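## 4. Furniture and length of stay

### 4.1 Sample and materials

The household survey was carried out in three towns, Prasavik, Fuvham and Trenetham, where furnished rentals make up a large part of the private market. We mailed 400 invitations to tenants of furnished apartments and received 180 completed forms. Seven of these were set aside because the tenant had moved in during the same month, which left too little time to answer the questions on changes to the home. They are still counted in the description of the housing stock, but they do not enter the comparisons in Section 4.3.

Addresses came from two sources. In Prasavik and Fuvham we used the municipal rental register, which lists whether a unit is let with furniture. Trenetham has no such field in its register, so the letting agency Prado supplied a list of its furnished units. The Trenetham sample therefore leans toward agency-managed buildings, and tenants who rent directly from a private owner are thinly covered there. We return to this in Section 6.

Each form had three parts. The first asked about the lease, the household and earlier addresses. The second asked tenants to go through the rooms one at a time and list the large items that came with the apartment, such as beds, tables, wardrobes, sofas and armchairs. Small goods (kitchenware, bedding, lamps) were left out. The third part asked what the tenant had done with each item: left it in place, moved it inside the home, put it in storage, or asked the owner to take it away. The forms list 1,385 items in all.

Kenta Tanabe coded the item lists, and Kazue Morikawa coded the forms from Trenetham a second time without seeing the first set of codes. Disagreements mostly concerned pieces that could be called either a cabinet or a sideboard. These were merged into one class, "closed storage," for everything that follows. Beds with drawers stayed in the bed class.

Follow-up visits were offered to every household that returned a form. During a visit we drew a floor plan, marked the present position of each large item, and asked the tenant to mark where it had stood on the day of arrival. 

**Figure 3.** Furnished room, close view.
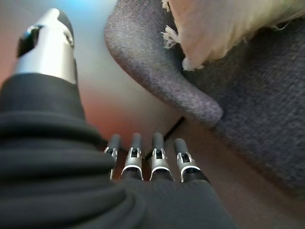
The two plans were then laid over each other. An item was coded as moved if its center had shifted by more than its own shorter side, or if it had been turned to face another wall. This rule is looser than the one used in most studies of office layouts, where any measurable shift is recorded. In homes, chairs drift a little every day, and a strict rule would have marked nearly every seat as moved.

### 4.2 What tenants change

Beds and closed storage were the items most often left where they stood. Tenants gave plain reasons: the pieces were heavy, the outlets were on one wall, or there was only one wall long enough. In older buildings in Fuvham, closed storage is sometimes fixed to the wall, and several tenants said they had not known whether they were allowed to unfasten it. Leases from the same buildings turned out to be silent on the point.

Seating was treated very differently. Armchairs and sofas were moved more than any other class in all three towns, and they were also the items tenants most often wanted gone. A common pattern was that a sofa had been placed by the owner facing the door or a television point, and the tenant turned it toward the window soon after arrival. Tenants who worked from home were more likely to report this. One Prasavik tenant wrote that she had moved the armchair on the first evening and the rest of the room "came along over the winter."

Tables fell between the two. Dining tables were moved when the household was smaller than the table was meant for, usually by pushing the long side against a wall. Coffee tables were rarely moved but often stored — under beds, on balconies, and in one case in a neighbor's hallway, by agreement. Desks were uncommon in the inventories. Where a desk was missing, the dining table had generally taken over its role, and the tenant had bought a chair to go with it.

**Figure 4.** Furnished room, with wooden cabinet and gray upholstered armchair. 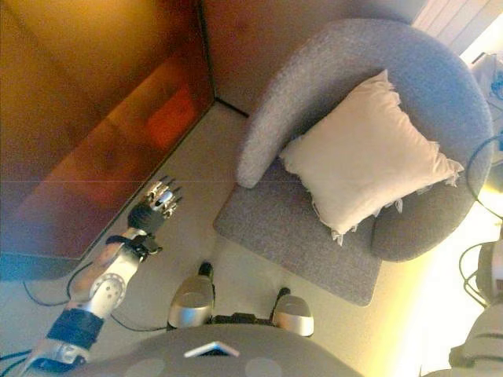

Storage outside the home deserves a separate note, since it carries a cost that does not show up in the rent. In Trenetham, where basements are dry and each unit usually has a locker, tenants stored unwanted items in the building at no charge. In Prasavik, lockers are small and many are shared. Tenants there either kept the item in a bedroom or rented outside space, and those who rented space described it as a recurring source of irritation with the owner. None of the owners had offered to share the expense.

### 4.3 Relation to length of stay

We compared households that had moved at least one large item with those that had left everything in place. Tenants who had moved something had, as a group, lived in their homes longer. By itself this says little, because a longer stay also gives more time for moving things. We therefore looked only at changes made in the first two months of the lease, and compared what tenants planned to do when the lease ended.

The difference held in Prasavik and Fuvham. Tenants who made an early change were more likely to say they meant to renew. It was weaker in Trenetham, where leases are short and renewal depends largely on the agency. Requests for removal went the other way: tenants whose request had been refused were less likely to plan a renewal than tenants who had never asked. The group is small and we treat this as a question for later work.

Household type mattered too. Couples and families reported more early changes than people living alone, and people sharing with roommates reported the fewest. Several roommates said they did not feel free to alter the living room without asking the others, and that the subject had simply never come up. Their bedrooms, by contrast, were changed about as often as those of single tenants.

Rent level had no clear relation to the number of changes once the size of the apartment was taken into account. Larger apartments offer more possible positions for each piece, and most of the apparent effect of rent came from this. We also found no relation with the age of the furniture as judged by the tenant, although that judgment is rough and was left blank on many forms.

### 4.4 Wording of the lease

Copies of the lease were available for 100 households. We read each one for clauses on moving, storing or replacing furniture. Most mention damage and return condition only. A smaller group requires that items be "in their original position" on the last day, and tenants under this clause were more careful to keep photographs or sketches from arrival. They did not move fewer items.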